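Projects > Grants > Bruritz Fund > Updates > Spring into June

Back to grants | Next update | Print | Contact us

Bruritz Community Seed Library: second update to the Bruritz Fund

Hello again, and sorry this one is a bit longer than the last! You asked me to keep it informal, so I've taken you at your word.

The big news is that we're open. The shelves went up in the old reading room at the end of April and we've lent out 200 packets so far, mostly beans, peas and lettuce. Tomatoes went in the first fortnight (I should have seen that coming) and I've had to put a note up asking people to wait until next year.

Money first, as I know you need it. Of the 1,000 pounds you gave us, most has gone on envelopes, labels, shelving and the second-hand fridge. I've held back 200 for the autumn, when the seed starts coming home again and we'll need more drying trays. The fridge was cheaper than I'd budgeted for, but the delivery wasn't, so we ended up more or less level.

We've run 6 of the planned workshops. The seed saving one was the busiest, with 25 people squeezed round tables meant for far fewer, and the one on soil was the quietest, though those who came stayed an hour past the end asking about clay. I'd like to do the soil one again in the evening. Two in the afternoon is hopeless for anyone with a job.

The bean we've been calling Gokivach is doing well in every garden I've heard from. It's a climber, very late, and the pods go purple just before they dry. Horkiria, the squash, is another story. Half of it rotted in the cold spell in May and I've asked everybody to sow again from the spare packets. If it fails twice I'll drop it from the list and put the shelf space over to kale.

Germination testing is slower than I said it would be. I do it at home on damp kitchen paper, a batch at a time, and the old donated onion seed has been dreadful. Anything under half goes in the compost, which feels rude when someone has handed it over so proudly.
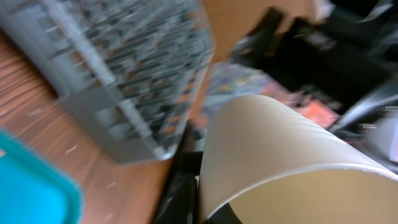 The catalogue is the other thing I'm behind on. At the moment it lives in a ring binder and my head, and I want it somewhere people can look things up from home before the autumn returns begin. Minami, the programme we tried for the lending records, is fine for books but has no idea what to do with something that comes back as a different number of things from what went out. I'll stick with the binder until I find something better.

Still to do before my next update: the evening soil workshop, the drying trays, a proper sign for the door and a decision on the squash. Do come and visit if you're passing, the kettle is always on.

Comments

Bogdan Moldovan: My Gokivach are over the top of the canes already! Do I pinch them out or leave them?

allotment_jo: Yes please to an evening soil session. I'm on clay and losing the will.

Petra: Second lot of squash is up, fingers crossed. Can I bring back more than I borrowed?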